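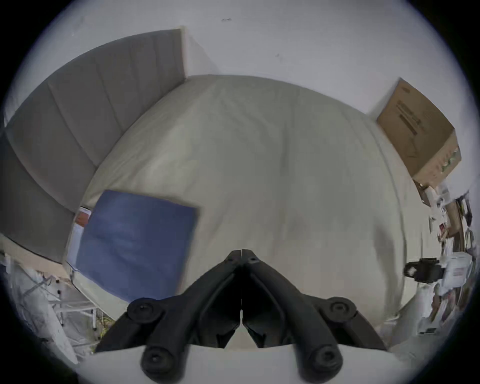 Plier le linge, voilà le truc que je demande aux robots depuis des années, et ils me le doivent toujours. Je suis allée en septembre voir où en était Jovwood, la petite équipe de Vikport qui promet une machine capable de ranger une chambre. Franchement, je m'attendais à un labo tout blanc ! Mais non, un lit avec sa couette claire, un tissu bleu plié posé dessus, un carton contre le mur et un joyeux fouillis sur le côté. Ça ressemble assez à chez moi, et c'est bien là que ça se complique : un robot d'usine voit passer la même pièce 3000 fois de suite, alors qu'un bout de tissu ne retombe jamais pareil.

« Tout plat, ça va. En boule, on souffre », m'a résumé Elspeth MacLeish, qui dirige les essais. Sur 100 tentatives de pliage en autonomie, la machine en réussit 31, et il lui faut roughly (comme ils disent là-bas) 12 minutes par serviette. Moi, je mets quatre secondes, mal, mais quatre secondes.
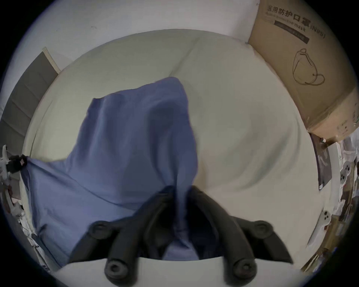

Par Agnes Aitken, rubrique Maison et techno

Le tissu bleu tout froissé, avec ses gros plis et son pan qui retombe sur le côté, c'est exactement le genre de cas qui fait transpirer l'équipe. Où attraper ? Par quel bord commencer ? Nous, on ne se pose même pas la question (enfin, sauf pour les draps-housses). Fraser Tosh, le plus optimiste de la bande, me jure que les serviettes seront réglées avant l'été. Pour les chemises, il a regardé ses chaussures.

Côté atelier, ça avance un peu plus vite. La blanchisserie Cronin, à Sutham, veut confier à la machine le tri des taies, sans pliage pour commencer, et une personne restera à côté pendant tout l'essai. J'y retournerai dès que ça démarre, et j'emporterai un drap-housse.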